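ok so the hand tried to close on its own today and I have thoughts. thread
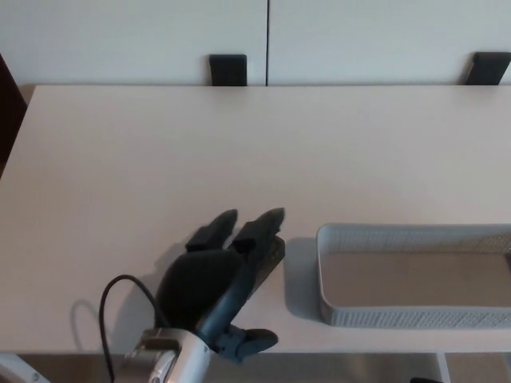

Hand, cable, basket. Remember the cable.

2/ Background for anyone new: I'm the person who runs the pick and place tests on the Stesulel arm. Items go in the basket, items come out of the basket, I write down what got dropped. It's usually a very calm job!

3/ We were 30 cycles into a run when the thumb started twitching. Tiny stuff. I figured it was the grip threshold again (we've been fighting that one since April) so I lowered it and kept going. Mistake number one, all mine.

4/ Cycle 75, the fingers snapped shut over nothing. Full force. Then open, then shut again. The controller said everything was fine the whole time, status green, not one warning.

5/ I hit the e-stop. My other hand was maybe a foot away because I'd been reaching in to straighten the basket between cycles. Yes, I know. Iman El Idrissi has already given me the talk and I deserved every word of it.

6/ What we think happened: the cable coming off the wrist mount has a big loop in it, and every time the arm swings left that loop gets tugged at the connector. Wiggle the plug by hand and you get the twitch back within seconds. I got it 4 times in a row.

7/ So the finger position signal drops out, the controller reads that as "fully open," and it helpfully closes the hand. Over and over. I would like a word with whoever picked that default — a lost signal should mean stop moving, please and thank you

8/ Went digging in the Hevesix logs after lunch. 988 dropouts in this one run. They're all logged as "info." INFO!!

9/ For now: arm is tagged out, new rule is the e-stop gets pressed before anybody reaches over the table, and I'm ordering a connector with an actual latch on it. Shorter cable too if I can find one that still lets the wrist turn all the way.

10/ Fingers are fine btw, mine and the robot's. Thanks to everyone who asked

11/ if you've done strain relief on a wrist that rotates a lot, tell me what you used. Zip ties are what the last person tried and I found two of them on the floor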